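The Vaswood Trial

The contract ran to 67 pages and the chore took up one of them. Pick up a bottle of detergent, stand it on its base, put it in the packing. Repeat until told to stop. Yuxi Meng had read the page on the train to Grurnville and had found no errors in it, which worried her.

Tzavaras sold detergent through shops in three counties. Its packing floor in Judingate employed people to do what was on that page, and they did it while talking about other things. The question put to Vaswood was whether a machine could do it too. Meng had been hired to write down the answer and had no stake in which one it was.

"It did 200 without a drop," said Sudheer Kotian.

"In simulation."

"In simulation," he agreed.

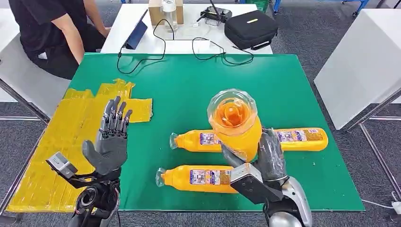
She opened her notebook and wrote September 4, 2022 at the top. Kotian read out the joint temperatures from his laptop and she copied them into a column. All were within limits. The grip force was within limits. She asked what the limit was for impatience and he said that was on the human side of the document.

"At Judingate they take two at a time," she said. "One in each hand. They don't look."

"Looking is most of our cycle."

"How much of it?"

He told her. She wrote the figure down and drew a box around it. A bottle lying on its side has a label, a cap and a long curved flank, and the planner considered each of them before it would commit to a grasp. Between attempts it considered them again. Kotian called this caution – the log file called it replanning.

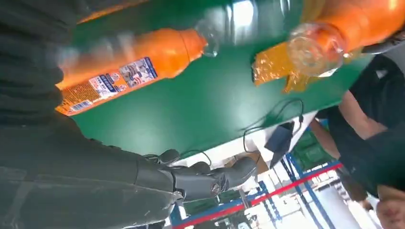
At noon they stopped for sandwiches and argued about laundry. Kotian's mother had asked him when she could have one for the house. He had told her five years. He had told her the same thing when he took the job, and she had written it on the calendar in her kitchen.

"What would she want it to do?" Meng asked.

"Fold sheets. Carry the basket upstairs. Find the other sock."

"Can it?"

"It can hold a sock."

Meng put that in the notebook as well, under Other Capabilities, and they went back to work.

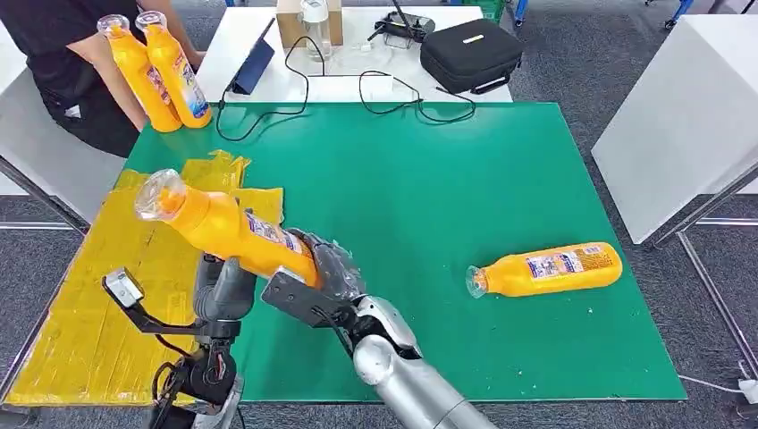

Tzavaras wanted a single number, to go in a cell of a spreadsheet beside the cost of the arm. Meng had a number. She also had a page of remarks that would not fit in the cell. The clear cap pointed up and away from the gripper, at a slant, and a person reaching for the same bottle would have had it upright already and been thinking about lunch. She watched the slant. She considered whether "stand" on the contract page meant vertical, or only meant not lying down, and found that the term was undefined.

"Is that a pass?" said Kotian.

"What tolerance did you assume?"

"Five degrees."

"From what?"

He scrolled for a while. She waited with her pen on the line marked Result, and the fans in the laptop came on.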